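Trorkport Textile Care Laboratory
Workshop notebook, Section 4: Laundering and dimensional change
Entry for July, opened 8:40 a.m.
Entered by: Pallavi Prajapati
Reviewed by: Pramila Gautam

Purpose of entry

To record the progress of the rib-knit shrinkage series requested by Karamanlidis, and to set down the changes to the drying procedure agreed upon at the last bench meeting. Colleagues taking over the series should read this entry together with the two before it.

Status of the series

Wash cycles one through five are complete for all lots. Lot 305 was supplied by Vusemska and lot 412 by Gulent. Both were received folded, conditioned overnight in the standard atmosphere, and marked with thread before the first wash. Ink marks were discontinued after the earlier series, in which they faded by the third cycle and left two sets of readings unusable.

The wash temperature was held at 40 degrees Celsius throughout. The detergent dose was unchanged. Makeweight pieces were taken from the older stock on the lower shelf, which should be replaced before the next series begins. Several have pilled badly and are shedding lint into the filter.

Lot 305 shows the greater change in length. Lot 412 is more stable in length but has begun to twist at the side seams. Twist was not part of the original request. P. Gautam has asked that it be recorded anyway and reported in a separate table.

Handling before measurement

Ribbed goods continue to give the most disagreement between operators. The ribs open under very little tension, and a garment smoothed firmly by hand will read wider than the same garment left to settle. The following sequence is now in force:

1. Remove the garment from the drying rack with both hands under the body. Do not lift by the shoulders or the hem.

2. Place it on the table and release it completely before making any adjustment. Ribbed pieces usually come to rest with folds and raised areas. 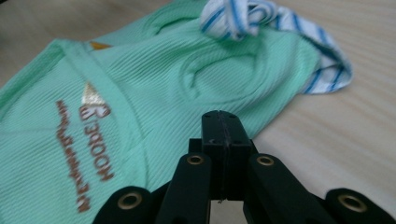
3. Ease the folds outward from the center with the flat of the hand. Do not pull on seams.

4. Allow the garment to rest before reading. The resting period is the same as for plain knits.

5. Read length first, then width, then sleeve. Enter each value before moving to the next.

6. Where embroidery is present, keep the measuring line clear of it. Stitching holds the surrounding fabric and will understate the change.

Drying procedure

Tumble drying has been withdrawn from this series. The care labels under review call for flat drying, and the earlier mixed results could not be defended in a report. Flat drying on mesh racks is now the only permitted method. Racks are to be kept away from the supply vent, where the upper tier dries faster than the lower one and pieces finish unevenly.

The rest of the room remains as arranged in the spring. Table surfaces are to be wiped and left to dry before garments are laid down, and no wax or polish is to be applied to them. A slick surface lets the knit slide during easing, and a rough one catches it. 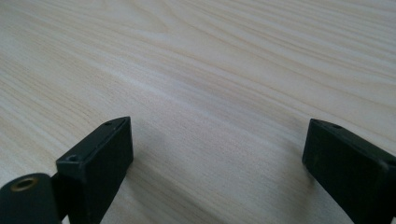

The question of the steel rule is still open. The long rule was checked against the reference and found acceptable, but its end is worn, and readings should be started from the first full division until a replacement arrives. The requisition is number 1078. P. Prajapati will follow up with purchasing.

Disagreement on cycle three

The width readings for lot 305 at cycle three do not agree with those on either side of them. The original sheet was checked and no copying error was found. The likely cause is that the pieces were read before they had fully rested, as the bench was needed for other work that afternoon. The values will stay in the record with a note and will be left out of the summary. They are not to be overwritten.

Outstanding items

Twist table to be drafted before cycle six.
Makeweight stock to be ordered.
Karamanlidis to confirm whether sleeve readings are required for every lot or for one only.
Humidity chart to be changed; the present roll is nearly finished.

Cycle six loaded 2:15 p.m. P.P.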